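Ticket 913: nevera expositora del taller, puerta que no cierra
Estado: abierto (reabierto 2 veces)
Equipo: armario negro con puerta de cristal, marca Marnia
Abierto por: Nadja Thaler
Asignado a: Ketill Ketilsson

Descripción de la incidencia
La puerta no se queda cerrada. Se empuja, parece que encaja y al rato vuelve a estar abierta. El servicio técnico de Dresorik ya cerró este ticket con la nota "uso normal, el usuario deja la puerta abierta". No me lo creo y por eso lo reabro.

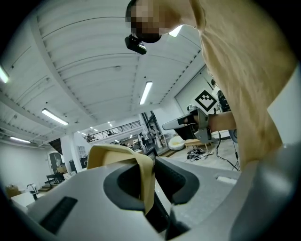
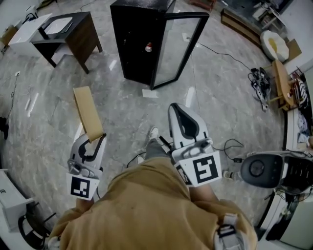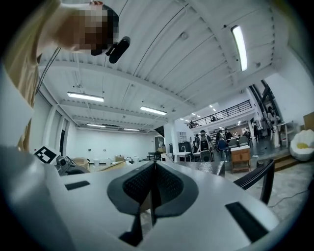
Nadja Thaler
Según Dresorik, el suelo tiene desnivel y el mueble cae hacia delante. Puede ser, pero el técnico no sacó un nivel en toda la visita. Miró, dijo "es el suelo" y se fue. Pido que alguien lo mida antes de que nos facturen unas patas regulables.

Ketill Ketilsson
Medido con el nivel largo, de lado a lado y de delante atrás. La burbuja queda centrada en las dos direcciones. He repetido la medida sobre la baldosa, sin mueble, y sale igual. Descarto el suelo.

Nadja Thaler
Gracias. Le he mandado el resultado a Dresorik y ahora dicen que será la carga, que con mucho peso en las baldas el armazón se deforma. ¿Qué peso? Si dentro casi nunca hay nada. Vaciamos el armario entero el viernes y la puerta siguió igual.

Ketill Ketilsson
Pruebas de hoy:
- Junta limpiada con agua templada y jabón, secada a mano. Sin cambios.
- Tira de papel pillada entre junta y marco: arriba sujeta, abajo sale sin resistencia.
- Bisagra inferior: hay juego. Apretados los 2 tornillos; uno gira sin llegar a hacer tope.
- Cable de alimentación: no toca la puerta en ningún punto del recorrido. Convendría de todos modos pegarlo a la pared, que ahora cruza el suelo.

Nadja Thaler
O sea, rosca pasada. ¿Y eso lo ve uno de nosotros en una tarde y el técnico no en dos visitas?

Ketill Ketilsson
No lo doy por seguro. La junta también podría estar vencida por abajo, y con la prueba del papel no distingo una cosa de la otra. Propongo cambiar primero la bisagra y repetir.

Nadja Thaler
Pedida la bisagra a Storutus. Dicen que es "compatible con todos los modelos", frase que me da bastante mala espina. No tiréis la vieja hasta comprobar que los agujeros coinciden. Mientras tanto, que nadie guarde ahí comida y que no se le ponga cinta al cristal, que luego la limpio yo.

Pendiente
- Recibir y montar la bisagra (Ketill).
- Repetir la prueba del papel arriba y abajo.
- Reclamar a Dresorik el importe de la segunda visita (Nadja). No cerrar el ticket sin respuesta por escrito.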